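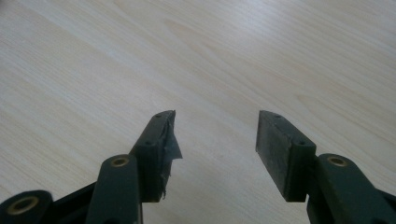 Wednesday, December 5, 2018
By Tomomi Aoki

Print this page | E-mail this page

Progress report to the Lerken Fund: Kideck hand cream trial, second period

We have now sent out 300 jars of the unscented hand cream to people in Arkircombe who wash their hands a lot at work, mostly kitchen and salon staff. So far 71 have returned the skin diary. That is a poor rate, and I would not lean on the results yet.

Those who did write back mostly say their hands feel softer. I'm not sure how much that tells us. Nearly any cream will do that for an hour or two, and people who are given a free jar tend to be kind about it. Four reported stinging on cracked skin, and we have asked them to stop using it.

Manolakis, our supplier, would like us to print "clinically proven" on the new label. I have said no. We have no comparison group, and the diary was written with the supplier's help, so some of the questions are leading. Aurelio Lozano is rewriting it with plainer wording and a space for complaints.

Spending is within budget, apart from postage - the glass jars are heavy, and several arrived broken. We'd like to move to tubes in January if the fund agrees.

Still open: whether the cream keeps well once opened. The supplier says it does, but I have asked for the test records and have not received them.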